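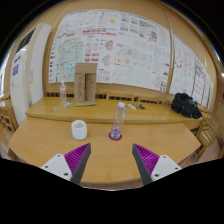

Ticket: Bottle-and-coaster demos rejected on upload
Opened by: Shuk-fan Chiu
Assigned to: Knut Seidel
Status: closed

Hi Knut, me again! I've been showing the arm the "bottle onto coaster" task with the hand-held gripper and the Pultamari uploader keeps throwing my demos out. Out of 25 I recorded on Monday, only 4 got through. The rest say "tracking lost" or "grip width missing" — sometimes both, which feels a bit rude. Same tall bottle every time, same red coaster, and the white cup stays on the table as the thing to avoid.

What I tried, in order:

1. Restarted the uploader and re-sent the same files. Same rejections, so I stopped blaming the network.

2. Changed the start layout. I'd been starting some demos with the bottle already on its coaster (oops, there's nothing to show the arm if it's already there). Now the bottle starts over to the left, the coaster is off to the right by itself and the cup is in between. The "already at goal" warnings went away, but tracking lost was still there.

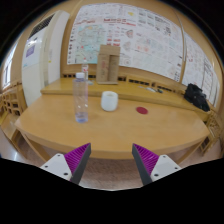
3. Slowed way down. Knut, you wrote back that I was swinging the gripper in like I was late for a bus, and okay, fair. I now hold still for 3 seconds before I move in. Tracking lost dropped to a couple of files and those were both ones where I turned toward the window. The posters on the back wall seem to give it plenty to hang on to as long as I keep facing them.

4. Looked at the grip itself. Grip width comes from the square markers on the fingers, and I'd never once checked whether they were showing while I had hold of something. So I closed on the bottle and paused there. I can make out the marker on the left finger, down low, and I can't find one on the right at all. The bottle itself stays nice and upright between the white fingers, so the grab is fine, it's the reading that isn't.
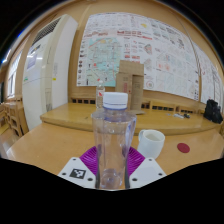
5. Sent that to Knut. His answer, pasted so I don't lose it: "The view mask is set too high for your fingers. It blacks out the strip where the markers are. Load the Sitavis mask file, lower the edge, and recalibrate with the fingers fully open and fully closed."

6. Before changing anything I did one more grab to compare, and this time I couldn't see a marker on either finger, only white plate and screw holes. So whether a demo passed came down to luck. I kept this one as the "before" for the mask setting. 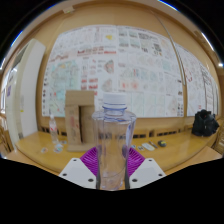
7. Loaded the new mask and recalibrated. You have to hit save twice, once for the mask and once for the widths (I missed the second one and lost half an hour). Then I recorded another 25, slow approach, 3-second hold, bottle from the left every time. All of them uploaded, and no grip width errors!

Still open, maybe a separate ticket: the progress page says the Fuchs set wants 1000 demos for this task. Is that for me alone or shared with the Sanberg people? Please say shared.

Knut: Shared. Closing this one. Please delete the old rejected files from the queue when you get a chance.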